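Search this site Search Go

Pack the Lunch Bag on the Table

I have packed a lunch for work nearly every day for a long time, first at the bench by the back door and later in a proper kitchen with a proper counter. My opinion about it is a small one, and I hold it firmly. Most lunch bags are bought for the wrong reasons and packed in the wrong order, and the result is that people give up on bringing lunch by the second week of May and go back to buying a sandwich.

The usual advice starts with the bag. Look up anything on the subject and you will get a ranking of bags, with insulation thickness and number of pockets and whether the strap comes off. I have read a lot of these. I have owned a Treltico with a rigid liner that was supposed to hold its shape forever and a Grirnenden that rolled down at the top like a paper sack. Both were fine. The Treltico was too wide for the shelf in the office refrigerator, so it sat on top of the microwave, which defeats the purpose of a rigid insulated liner. The Grirnenden let everything sink to the bottom in a pile.

My argument is that the container should be bought first and the bag second. A lunch is a box of food plus one or two things that don't go in the box. If you know the size of the box, you know the size of the bag. If you buy the bag first you will spend a year trying to find a box that fits it, and you will end up with one that fits sideways. Soup doesn't travel sideways. Neither does rice with anything on it, whatever the lid says.

I worked for a while with a man named Satish Upadhyay, who measured his container with a ruler and took the number to the store. The rest of us thought this was excessive. He used that same box and that same bag for the whole time I knew him, and I went through four bags in the same period. He also kept his fork in his desk, washed it after lunch, and never packed one at all. I have come around to this completely. The fork is the thing most often left at home and the thing most easily kept at work.

Clear containers are better than colored ones. I know this is a matter of taste for some people, but I don't think it should be. A clear container tells you what it is from the back of the refrigerator. It also tells you on the way home, when there is still a little left, that there is still a little left. I once left a solid blue tub in a bag over a long holiday because I believed it was empty. I threw out the tub and the bag both. With a clear one I would have seen the lentils.

Size matters too, and people go too large. Mine hold 957 milliliters, which is an odd number and I assume comes from some other measure. For a year I used bigger ones and I brought home leftovers of leftovers. A full small container packs better than a half-empty large one, and the food doesn't slide to one end and get stuck under the lip of the lid.

Then there is fruit. I'm in favor of the banana, and I'm aware that it has a bad reputation in bags. It bruises, it smells up the lining, and it turns a container of crackers into a container of banana crackers. All of that is the fault of packing it first. The banana goes in last, on top, with nothing over it. If the bag is too full to allow this, carry the banana in your hand. An apple can go anywhere, and this is the main thing people say in favor of apples, but an apple in an open office is loud, and you are left holding a core at your desk.

I looked at what I had spent on bought lunches the year before I started bringing my own on a regular basis. It came to 400 dollars over a stretch in which I believed I was mostly packing. That surprised me more than it should have. I wasn't buying lunch every day. I was buying it on the days when the bag wasn't ready by the time I had to leave, and there were more of those days than I remembered.

So the real subject is the table, and here I disagree with most of what I've read. The standard advice is to pack at the counter, next to the refrigerator, so that everything is within reach. I think this is wrong for most kitchens. The counter is where the dishes are, and the mail, and the toaster. You open the bag in a gap between other things and you put in whatever is nearest. Half of what ends up in there was not chosen.

Clear a table and pack there. Put the bag down, put the container beside it, put the fruit beside that. Look at it before anything goes in. This takes less than a minute and it is the only step I would insist on. Everything that belongs in the lunch is in one place and everything that doesn't is somewhere else. You notice that there's no napkin. You notice that the child's toy on the table isn't lunch, although in my house one has gone to work with me more than once, and I can report that it did no harm riding in the bag. 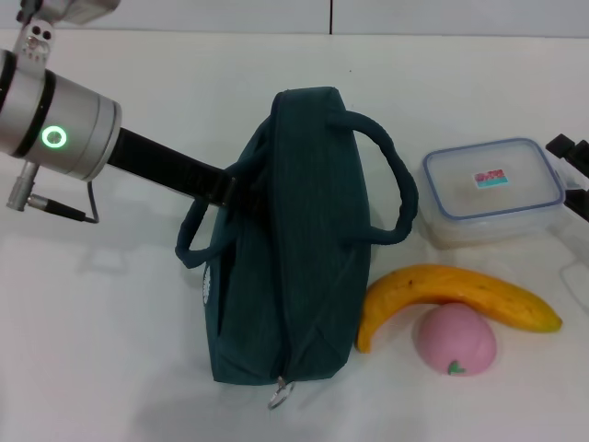
A white or pale table is best for this if you have one, and a plain cloth will do if you don't. Crumbs show up, and so does a leak. If a container has a bad seal I would like to learn it at home at 6:40 in the morning and not at noon. A dark table hides all this until you put your sleeve in it.

The bag should be able to stand up by itself. I give this more weight than insulation. A soft bag that falls over has to be held open with one hand, and then you are packing with the other hand only, and you start dropping things in. A bag that stands leaves both hands free, and you can lower the container in flat. Fabric bags can do this perfectly well if they're cut right. My present one is a Tuncer, plain cloth with a zipper and two handles, and it stands with nothing in it. I don't know how many washes it has in it. It has had plenty so far.

Handles deserve more attention than they get. A flat strap twists and cuts into your fingers. A round, padded handle doesn't, and it also stays up and out of the way of the opening. Two short handles are better than one long strap if you take the bus, and one long strap is better if you ride a bicycle. I can't think of a good case for the little loop on top that some bags have, where all the weight hangs on two fingers.

As for zippers, I would take a zipper over a fold or a magnet. It can be undone quietly, it keeps the banana in, and you can tell at a glance whether it's closed. People complain that zippers fail. They do fail, mostly from crumbs, and a dry toothbrush run along the teeth now and then will take care of that. The Samomthorpe bag my sister uses closes with a magnet and it has opened in her car twice. She likes it anyway and says she'll buy another.

I don't think packing the night before is as good as people claim. The container can be filled the night before, and should be. But the bag itself is better left empty until morning. A bag packed at night and put whole into the refrigerator comes out with cold damp cloth, and the bread has taken on whatever else was in there. Leave the bag on the table, open, next to where the container is going to go. In the morning you only have two or three things to move, and an open bag in plain view is a better reminder than a note.

The last thing is the unpacking, and I'm less consistent about it than I would like to be. The bag should go back on the table when you get home, not on the floor by the door. Take out the container, shake the bag over the sink, and leave it unzipped overnight. If it stays zipped it will smell by the third day, and once a lining smells it is hard to get back. I have tried baking soda and I have tried leaving it in the sun. The sun worked better, but we don't get enough of it here to rely on.

Last updated in May

Related
Why I Stopped Buying Matching Lids
The Case for One Good Dish Towel
Soup in a Jar, Reconsidered
Where the Mail Should Go
A Short Complaint About Drawer Organizers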